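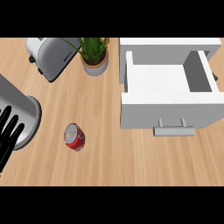 Toaster and potted plant on a light wood top.

Mellavon Hardwax Oil for Wood Tabletops

Most of what gets sold for wooden tables is the same three or four ingredients in a different can. I stock one finish for tables, this one, and I tried plenty of others before settling. Read the whole page before you order. If a quick wipe with mineral oil twice a year suits you, keep your money.

What it is
A blend of plant oils and waxes that soaks in and leaves a thin, low-sheen film. It comes in a 500 ml can, clear only. Mellavon also makes a white-tinted version. I don't carry it, having seen it go blotchy on ash and on oak.

What the label says, and what I think
"One coat coverage." No. Plan on two coats for a new top and a third if the wood drinks the first one. Bare end grain always wants more.
"Dry in four hours." Dry to the touch, maybe, in a warm room. Leave it overnight between coats and give it a full week before you set anything heavy down.
"Heatproof." I would not put this to the test. Use a trivet under pans, same as you would with any oil finish.
"Repairs invisible." Closer to the truth than I expected. Small scratches blend in well if you sand with the grain and feather the edges. Big black water rings are another matter, and no oil will hide those.

Coverage
The can says 600 square feet per gallon, which works out nicely on paper. Rianne Leemans did her own dining table with our first batch and used a good deal more than the math promised, mainly on the underside. Do the underside anyway. A top sealed on one face only is asking to cup.

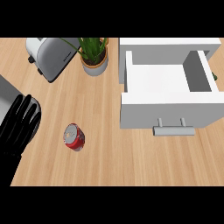

How to put it on
Sand to 120 grit, then 150. Stop there. Going finer closes up the surface and the oil sits on top and stays sticky.
Vacuum, then wipe with a dry cloth. Skip the tack rag - some leave a residue.
Stir the can, don't shake it.
Spread thin with a white pad, along the grain. Wait ten minutes and wipe off everything that hasn't gone in.
Lay used rags flat outdoors to dry, or soak them in water. Oily rags in a heap can catch fire by themselves. I mean this one.

Compared with the others
Vorno Table Oil costs less and smells better, but needs redoing far more often. Valton is a hard varnish and a fair choice for a rental, though when it chips you are stripping the entire top.

Ordering
Item 507, 500 ml can. Pads sold separately, item 477. Opened cans can't be returned. Questions about a particular wood go to Seul-gi Baek at the counter, mornings only.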